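In Praise of the Second Little Door
by Elis Bellis

I held out against a two-door washer for years, mostly out of stubbornness - my mother managed with one drum, and so did I. Well, I've come around, and I'm happy to say so!

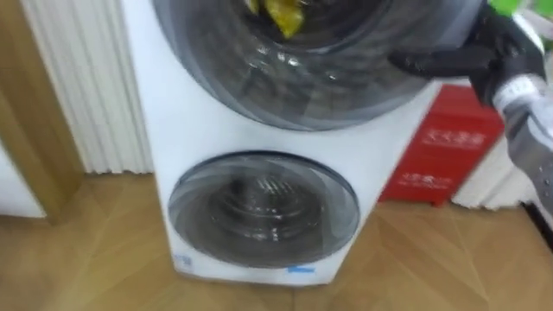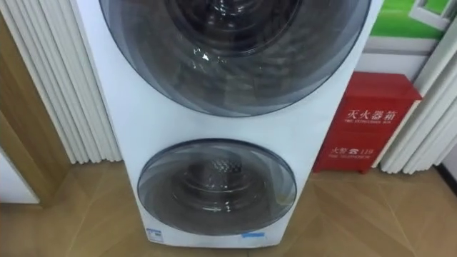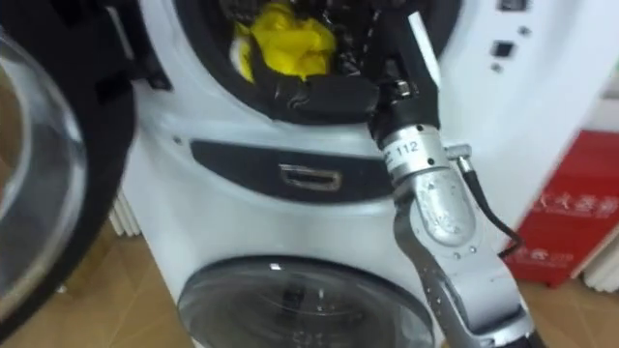
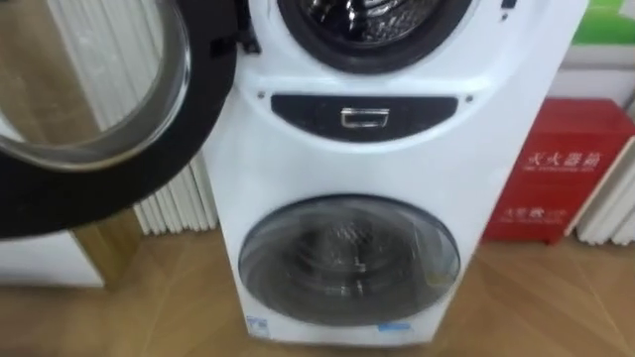 Why I'd choose two drums

Socks and dish towels never did belong together, and the little door settles that argument very sweetly. Would I pay 800 dollars for it? Gladly - and I'd dust the glass, too.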